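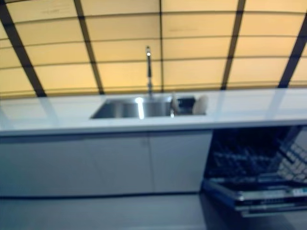
Le contrat de la société Pettigrew disait : entretien de la machine tous les 900 cycles. Quand je suis arrivé à l'appartement d'essai, le compteur indiquait déjà 1 388. Personne n'avait appelé, ou bien on avait appelé et le message dormait quelque part chez Niltier, où l'on gardait les messages longtemps. J'ai posé ma mallette sur le sol gris et j'ai regardé la cuisine. Les panneaux jaunes éclairés par derrière montaient au-dessus du plan de travail blanc, le lave-vaisselle était ouvert, le panier du haut sans une assiette. C'était la position de départ. La machine s'appelait Under, un nom que je n'ai jamais compris, et elle apprenait à ranger la vaisselle.

J'ai mis le bras en mode libre. Il faut soutenir le coude avec la main gauche avant de lâcher les freins, sinon il descend d'un coup et le poignet souffre. Puis j'ai bougé chaque articulation lentement, l'une après l'autre. La quatrième résistait un peu vers la fin de sa course, comme une porte dans une maison humide. J'ai ouvert le carter. La graisse était devenue brune et dure sur les bords. Je l'ai enlevée avec un chiffon, j'ai remis de la neuve, j'ai serré les vis en croix à 5 newtons-mètres.

Pendant que le réducteur tournait à vide, j'ai lu le journal des erreurs. Il y en avait presque 908, et toutes disaient la même chose : « Objet non identifié dans l'évier ». Chaque nuit, vers trois heures, Under regardait l'évier, écrivait sa phrase et attendait le matin. Chez Prustell, où j'ai appris le métier, on m'avait enseigné à effacer le journal après chaque visite. Une mémoire pleine ralentit le démarrage.

J'ai nettoyé l'objectif de la tête et j'ai refait l'étalonnage, avec la mire posée sur le plan de travail. L'écart était tombé sous le millimètre. J'ai remis les freins, fermé le carter, signé la fiche. Il restait seulement à appuyer sur « Effacer ».

J'ai pensé à ma première année dans ce pays, quand j'écrivais le soir, dans un cahier, les mots que je n'avais pas compris. Je l'ai encore, ce cahier. J'ai copié le journal sur ma clé, et après j'ai appuyé.

La machine a redémarré. Elle a tourné la tête vers l'évier, et j'ai attendu avec elle, la veste déjà sur le bras.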